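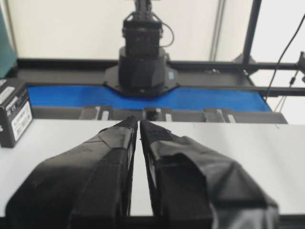

Packing & Despatch, unit 2: conveyors and labels
Notes from Karine's session, typed up by Vignesh Amin. Bring to the practical.

Parts of a belt conveyor. Belt (the bit that moves, ours is blue). Side rails. Rollers at each end. Drive, tension screws. Learn the names, Karine Sutherland will ask.

Why blue? Easy to spot a torn scrap in with the goods. Dark boxes stand out well against it too. Not a rule, black and green belts are common.

Belt before you start:
- look along both edges, any fraying
- tracking. Drifting to one side = stop, report, don't push it back by hand
- sleeves, lanyards, hair
- know where your stop button is!!

The table. Plain white top, goods wait here before they go on or after they come off. Keep it clear. One box at a time when checking, label facing you. No tape guns, no mugs.

Labels. Printed label on the front face, flat, not over a fold or corner. Barcode needs white space either side or the scanner wont read it. Small text is for people, bars are for the scanner, check both. If they disagree the box goes to one side, dont guess.

Small upright boxes tip at the transfer point. Lay flat, long side along the belt, unless marked this way up.

Worked example (Trustham order): 4,000 boxes due, 3,465 scanned. Short by 535. Of those 237 found with creased labels, relabel and rescan. Leaves 298 to trace. Show your working.

Reading: Kinach handout, section on transfer points. Shetty one is optional but teh diagrams are better.

Practical is 2pm, flat shoes. Label sheets handed in before you leave.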